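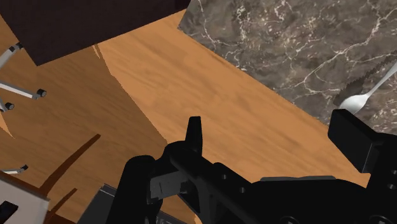 What did the Dramley model ship club finish this month? A plank-on-frame model of the cargo schooner Phelan, built at 1:48 scale over 14 winters.

The original plan allowed for three. That plan is still pinned to the club's notice board in Dramley, where it has faded to the color of weak tea, and members walk past it without making eye contact.

The Phelan was a two-masted coastal schooner that carried lumber and salt fish, sank once at her own dock, and was raised and put back to work the same season. She fought in no battles and set no records. The club picked her over the usual warships after a vote that went to a second ballot, the runner-up being yet another frigate.

Her hull is planked in pear over maple frames, with a deck of holly strips laid one at a time. The bottom was painted twice. The first coat was a handsome green, applied before anyone had read the shipyard's account book, which lists the purchase of red.

Rigging took up the last four winters. The running lines were made on the club's own ropewalk from Skerix linen thread, a brand chosen for its low fuzz and then discontinued halfway up the mainmast. A hobby shop in Ukus found 11 spools in a back room and sold them to the club at full price, plus postage.

The blocks were a longer story. The finished model carries 900 fittings, counting every block, deadeye, belaying pin and cleat, and the club did count them, because the display label needed a number and the first two tallies disagreed.

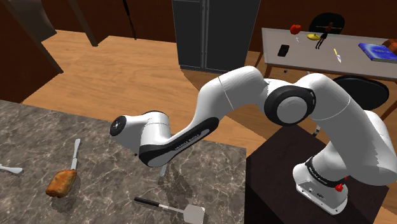
Where can people see the model? In the front hall of the Dramley library, in a glass case by the stairs, from September through the end of the winter.

The case was built to the dimensions on the plans, which leave out the jib boom. It has since been rebuilt. The library is open until 9 in the evening, and the hall lights stay on until closing – good news for visitors who want a look at the stern carving, a modest scroll that took one whole winter and faces the wall.

Entry is free. A booklet on the build is on sale at the desk, with a fold-out rigging plan and a page of corrections.

The club has already chosen its next subject, a harbor tug with no sails and very little rope. Members expect to be done in two years.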